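Planning and Costing a Small Robot Cell
Session 2 handout: what to buy, what to leave out, and what it costs to keep running
Notes by Divina Lumanlan, with corrections from Ismael Assunção. Version of 2025-01-04

Before the session, please read the cost sheet from Session 1 again and bring your own copy. We will be writing on it.

1. Start with the job

Last time several groups had chosen an arm before they had written down the task. I understand the pull completely – arms are the fun bit! But the order matters, so for today everyone works from the same task: taking used office computers apart so that the useful parts can be sorted and tested. It is a lovely job for planning practice. The boxes are all a bit different, the parts are worth something, and there is a proper mix of heavy lifting and fiddly finger work.

Write the task as a list of moves, in everyday words. Open the side. Free the cables. Lift out the power supply. Take out the drives. Put each part in its own tray. Next to each move put the heaviest thing the robot will hold and the tightest gap it has to reach into. Leave the price column blank for now.

2. The four budget lines

The arm. People look at reach and payload first, and so they should, but remember that payload includes the gripper, the wrist camera and the cable that hangs off them. A group last year had a perfectly good arm on paper and then used up half its payload before picking anything up.

The gripper and its fingers. Treat these as two lines. The gripper body is bought once. Fingers and pads wear, get bent and get swapped, so they belong with the running costs. In our worked budget we allow 12 sets of finger pads for the first year at 2 pounds a set for the plain moulded kind. That is tiny money, which is exactly why people forget to order them and then lose a morning.

Sensing. One camera at the wrist and one fixed overhead is a good starting point. Add lamps to this line and a bit of cloth or card to kill reflections.

Everything that holds still. Bench, clamps, trays, guarding, the stop button, cable ties. Dull to shop for, and I promise you will be glad of every penny.

3. Worked budget

The ceiling for the exercise is 4000 pounds for everything apart from the arm, which we assume is already on the bench from the Dikar teaching cell. Compare the two quotes in the folder:

Petersen: gripper, wrist mount and camera as one kit. Spare fingers listed separately.
Skonder: gripper only, cheaper, longer fingers. You supply the mount and the camera.

The Skonder quote looks better until you add a mount, which has to be machined, and the hours spent getting the camera lined up. For the exercise, put 194 pounds against the mount. Your own time goes in as hours in the right-hand column even though no money changes hands. Ismael is very firm on this and he is right.

The Woser quote is for the clamps and trays and is the same whichever gripper you pick. Check the delivery charge at the bottom of its second page.

4. Sizing the gripper from the work

Finger width is the number that catches people out, so take it from the workpiece and leave the brochure closed. Measure the gap you need to enter, then the part you need to hold, then the path back out with the part in the grip.

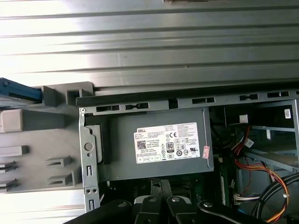
Clearance has to be checked for the whole gripper, and the fingers are only the front end of it. A pair of finger pads may be slim enough to go where you want while the brackets and arms behind them need far more room. Look at how much space the black bodywork takes up below the power supply here, and at the red, orange, yellow and black wires running down the right of the case, with thick black cables coming in lower down. Each of those is something to snag. So on your sheet, write a second width under the first, taken at the widest point of the gripper that will ever go below the rim of the case. If the second number doesn't fit, you are looking at longer fingers, a different approach angle, or a person clearing the cables first. All three cost something – put a figure or an hour count beside whichever you choose.

Glare goes on the sheet too. Bare metal panels throw light straight back at a wrist camera, and a matt cover for the bench is far cheaper than a better camera.

5. For next time

Finish both versions of the budget, one for each gripper quote. Mark every line as bought once or bought again. Add one paragraph saying which you would order and what would change your mind.

Late sheets to Ismael, please, and put your group letter on the file. Session 3 is on guarding and bench layout, so bring a tape measure.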